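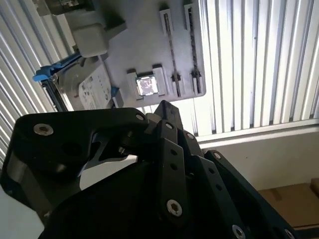

Workshop > People > Interviews

Old computers, second life
Jun 5, 2021 - by Tímea Pintér

Ankit Chauhan repairs office computers in Raninbridge. He always begins with the hard drive. "The drive comes out first, then the memory," he told me. "The processor I leave in its socket - the pins are easy to bend."

Does he keep the old drives? "Only when the owner agrees in writing."

Recent
Krisztina Csizmadia on mending radios
A visit to the Vurthorpe tool library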